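Write the Rules Down Where the Gripper Is

Posted 9 Aug 2021 by Beverley McKinnon

I love a good lab rule. I know how that sounds! Most people in robotics got into it for the machines, and so did I, but after years of moving between small automation groups I've come to believe that the most exciting document in any building is the one page taped up next to the bench. When that page is good, everything else gets faster, and people who have been there a week can do work you'd trust.

So this is my case for bench rules, and for writing our own instead of waiting for somebody to hand them down.

The big standards are for something else

The formal safety standards matter and I'd never run an arm without them. They cover guarding, stopping and who is allowed inside the cell. They have very little to say about a person holding a gripper in one hand and collecting manipulation data over a table all afternoon, and that kind of work is spreading fast. At Sikgate, where I spent last summer, we had a thick binder for the fixed cell and a single line for handheld work: "use common sense." Well, common sense gave us 2378 recordings with 3 different finger pads and no note of which was which. I still wince.

Hacer Gezer runs the handheld program at Flomska, and she fixed this with a rule so plain I laughed when I read it. Any change to the fingers gets a new log entry before the next recording starts. New pads, a tightened screw, a swapped bracket, it all counts. She told me people grumbled for a couple of weeks and then started catching each other's mistakes, which is the best thing a rule can do.

Decide what the background is allowed to be

My favorite argument in this field is about clutter. One camp wants a bare wall and a clean floor behind every task. I'm firmly in the other camp. Let the room be a room! Shelves, cables, monitors, stools – a policy that has only ever seen a gray curtain is going to have a rough first day at work.

But the work surface is different, and that's where I'd put the strict rule. Pick one surface, keep it for the whole set, and write down what it is. A plain white board on a wooden table does the job very well. Marks on it are fine as long as you don't scrub them off halfway through the set, and between tasks I want it cleared all the way.
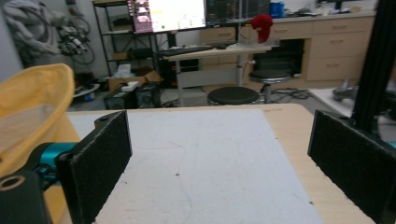
Three rules I'd steal today

Log the fingers. That's Hacer's, and you should take it word for word.

Keep the floor clear where the operator stands. Let the cables behind the desk do what they like, but the patch you step back into is sacred. Partanen marks theirs with tape and I think it's lovely.

Stop after 20 recordings and watch 2 of them all the way through. Yes, it breaks your rhythm. It also means a loose pad costs you a few minutes of work and you still get to go home on time.

Would I like to see these in a shared standard one day? Very much, and the folks at Clarkosport have started a draft that anyone can comment on. It's short, it's a bit messy, and the section on pad wear needs people who have worn out a lot of pads. If you're one of them, go and argue with it. I've already left far too many comments on page one.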